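Home | Courses | Handouts | Staff | Contact
Reading time: 4 min

Domestic Organization I
Handout: The Small Tabletop Cabinet
Course tutor: Farzana Dhanial, Ekbridge

A small cabinet brings several kinds of storage into one piece, and each kind suits different contents. Students should decide what belongs in a compartment before placing anything in it. An open shelf is for items in regular use. A drawer holds small, flat items that would otherwise scatter. Space behind doors is best kept for things needed less often.

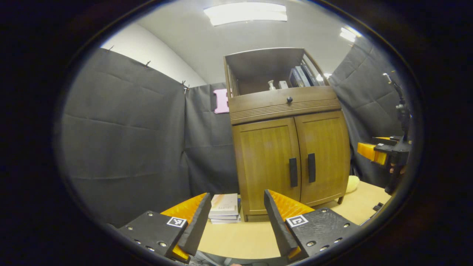 Books on an open shelf should stand upright with their spines facing out. A short row tends to lean, and a bookend or a heavier volume at the end will correct it. Bottles and small boxes may share the shelf with books, provided that they do not block the titles. Books waiting to be shelved should be stacked flat beside the cabinet — largest at the bottom — and put away before the session ends.

Assessment for this unit is practical. Each student has 30 minutes to empty, sort and refill one cabinet, followed by a short written account of 400 words. The account should explain the use made of each compartment and name one change the student would make. Written work is to be handed to Asif Bajwa by 16th July.

This site uses cookies. Accept | Manage settings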